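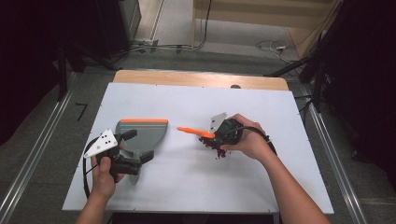
Adhesion of Printed Side Stripes on Car Doors
Ashton Bright, student project report, 2021-07-12

The project compared two vinyl films, Katene and Ellelik, as side stripes on a used Gromberg hatchback. Each door got one stripe of each film, applied with soapy water and a felt squeegee. The car was then parked outside and driven 1391 miles.

Edge lift was measured with a steel ruler after 504 hours and again at the end. Katene lifted most near the door handle -- 17 mm at the worst corner. Ellelik stayed down except at one wheel arch, where the paint had been waxed.

Removal took around 17 minutes per door with a heat gun. Ellelik left more glue behind. The rear doors were not tested.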